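# About Prallent

We teach robots to do housework, slowly, by doing it through them. A person works the arms, the arms work the laundry, and everything gets recorded so that a learning system can study it later and form its own opinions about sleeves.
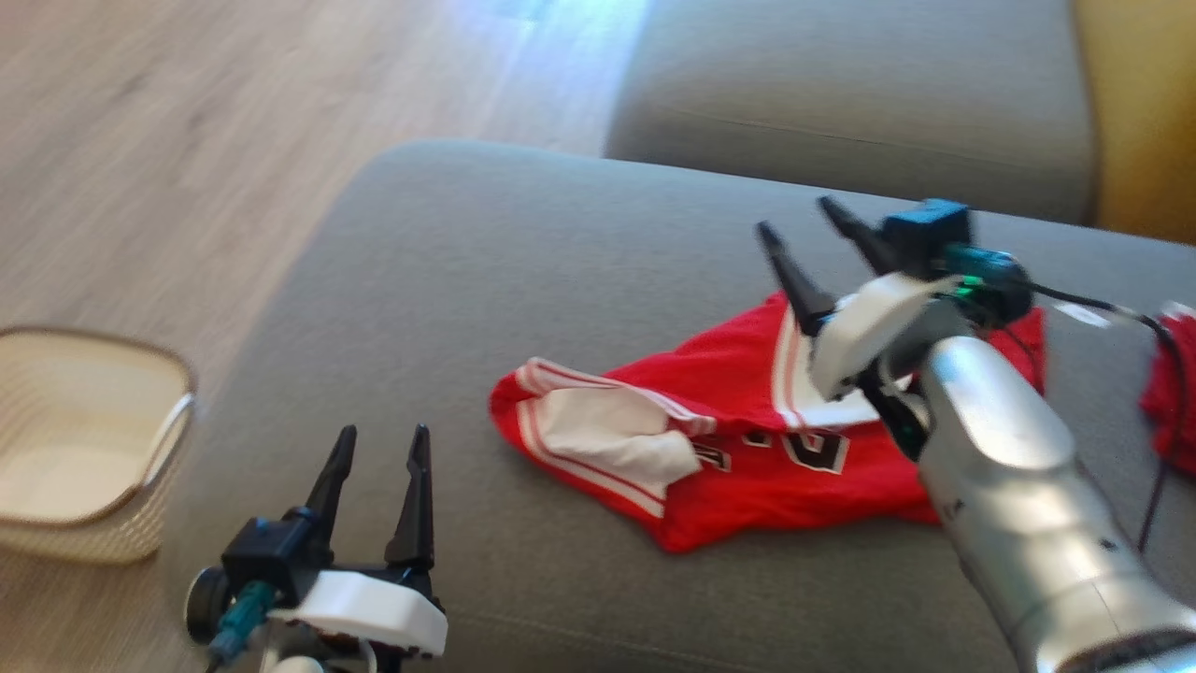
## What we do all day

Mostly jerseys, lately. Sports shirts are slippery, covered in lettering and stripes, and they never crumple the same way twice, so they make good teaching material and bad company. One finished attempt is one example. A collection for a single task is 1000 examples, and our operators can tell you which shirt they were sick of by number 46.

We work on sofas and seats as well as tables. People fold clothes wherever they happen to be sitting, and a robot that has only ever met a flat white bench gets a nasty surprise in an actual living room.

We keep the fumbles, too. A dropped hem followed by a decent recovery is worth having, and we label it that way. A dropped hem followed by swearing is labeled separately.

## How we got here

Prallent started as 2 people and a pair of arms that didn't agree on which way was left. There are 6 of us now. The arms have been recalibrated and mostly get along.

Our recording software is called Gumo. It logs the joint positions and the camera views, and it lets the operator throw out a bad take before anyone else has to watch it. Prurkis, the review tool, is where somebody else watches it anyway.

## Current work

Our longest-running set is Gudeta, which covers clothes left in heaps on soft furniture. Towels are in, and shirts are well underway. Fitted sheets were scheduled for July and have been moved.

## Working with us

We take on collection work for labs and small companies. Send us the task, the kind of room it should happen in, and what you'd count as a success. "Folded" means different things to different people, and we'd like to have that argument before we start recording.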